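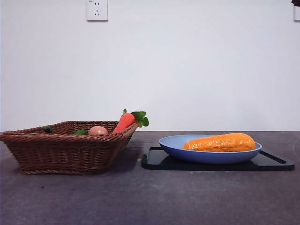

Folha 4: Pegar e colocar com objetos irregulares
Disciplina de Manipulação Robótica, laboratório Lurbridge
Texto preparado por Lihua Tang, revisto por Haiyan Jin

1. Objetivo da sessão

Nas folhas anteriores trabalhámos com blocos de faces planas. A posição do bloco e um só ângulo eram suficientes para calcular a preensão. Nesta folha passamos a objetos com forma de alimento, que não têm faces planas e que o programa da folha 3 não consegue tratar sem alterações.

A tarefa tem duas partes. Na primeira, o braço transfere um objeto do cesto de vime para o prato azul. Na segunda, o braço retira do prato o objeto alongado cor de laranja e coloca-o no cesto. Cada grupo escolhe por qual das duas partes quer começar, mas deve entregar os resultados de ambas.

Peço que leiam a folha completa antes de ligar o braço. As perguntas sobre a secção 4 são as mais frequentes e quase todas têm resposta no próprio texto.

2. Disposição da mesa

O cesto fica à esquerda. À direita fica a peça preta retangular com abertura para pegar, e sobre ela o prato. A abertura fica do lado direito e deve continuar livre, sem o prato por cima. Entre o cesto e a peça preta deixa-se um intervalo estreito. A parte da frente da mesa mantém-se vazia, porque é por ali que passa a trajetória de regresso.

A câmara fixa vê o cesto quase de lado. A consequência é importante para a vossa estratégia: a borda esconde quase todo o interior, e dos objetos só se vê a parte de cima. A cenoura de pelúcia é o caso mais favorável, com as folhas bem acima da borda, do lado direito. Já o objeto verde-escuro, mais à esquerda, está parcialmente tapado, e a segmentação por cor encontra dele uma região muito pequena. Não tentem estimar o centro de um objeto a partir de uma região assim. Usem a região apenas para decidir de onde o braço se vai aproximar.

O fundo é uma parede branca, o que ajuda a separar as folhas da cenoura. O conjunto formado pela mesa e pela peça preta é mais difícil, pois são duas superfícies escuras, embora a peça seja bem mais escura. Para localizar a peça preta, recomendo o uso do prato como referência e não a procura direta do contorno.

3. Preparação do programa

Abram o projeto Ritberg no computador da bancada e guardem uma cópia com o número do vosso grupo. O ficheiro de parâmetros já contém os seguintes valores:

Altura de segurança acima da mesa: 200 mm
Velocidade máxima durante a aproximação: 30 mm/s
Número de tentativas por objeto: 4

A altura de segurança não pode ser reduzida. A velocidade pode ser reduzida, mas nunca aumentada durante a aproximação. Depois da subida, o programa usa outra velocidade, que está definida no módulo Shao e que não é necessário modificar nesta sessão.

Antes da primeira execução, façam um movimento completo sem fechar a garra. Um elemento do grupo acompanha com a mão junto do botão de paragem, e outro observa se a garra passa acima da borda do cesto.

4. Procedimento, primeira parte: do cesto para o prato

Comecem pela cenoura de pelúcia. O corpo está inclinado, com a ponta virada para dentro do cesto. Se a garra descer na vertical e fechar sobre as folhas, o tecido dobra e o objeto pode rodar durante a subida. É preferível alinhar a garra com o eixo do corpo e fechar abaixo das folhas, na medida em que a borda o permita.

O eixo calcula-se com dois pontos: o centro da região verde das folhas e o centro da parte visível do corpo. O erro deste método é maior quando a parte visível do corpo é curta. Registem os dois pontos no caderno, mesmo quando a preensão falha.

Para o objeto arredondado castanho-claro, não existe eixo útil. Usem a preensão vertical com a abertura máxima e fechem devagar.

Para esta parte, o prato tem de estar vazio. O objeto cor de laranja retira-se à mão antes do início, e volta ao prato quando passarem à secção 5.

5. Procedimento, segunda parte: do prato para o cesto

O objeto cor de laranja está deitado ao comprido no prato e ocupa quase todo o seu comprimento. A extremidade direita é mais grossa e fica um pouco mais alta do que a esquerda. Por esse motivo, o ponto médio geométrico não é necessariamente o melhor ponto de preensão. Sugiro que façam a primeira tentativa no ponto médio e que desloquem as seguintes para a direita, em passos iguais.

A superfície é brilhante e irregular, e a câmara devolve muitos reflexos pequenos e brancos. Com o limiar habitual, a região laranja aparece cheia de buracos. Apliquem a operação de fecho morfológico antes de calcular o contorno. Quem utilizar a biblioteca Colotex deve confirmar que a imagem convertida está em HSV e não em RGB, visto que este erro já custou uma tarde inteira a dois grupos do ano passado.

Ao depositar, o programa deve abrir a garra dentro do cesto, abaixo do nível da borda, sem tocar no vime. Se o cesto se mover, é preciso repetir a calibração da posição antes da tentativa seguinte.

6. Registo e entrega

Para cada tentativa, escrevam o objeto, o ponto de preensão, o ângulo da garra e o resultado. Os resultados possíveis são: sucesso, queda durante a subida, queda durante o transporte, sem contacto. Se houver um caso que não cabe em nenhuma destas categorias, descrevam-no por palavras vossas.

O relatório tem no máximo 200 linhas, com as tabelas incluídas, e entrega-se até ao fim de novembro. Deve conter uma comparação entre a preensão da cenoura e a do objeto cor de laranja, com atenção à diferença entre um corpo macio e um corpo de superfície irregular. Não é preciso copiar o código completo, só as funções que o grupo alterou.

As dúvidas sobre a calibração devem ser dirigidas a Haiyan Jin, que está no laboratório até às 17h.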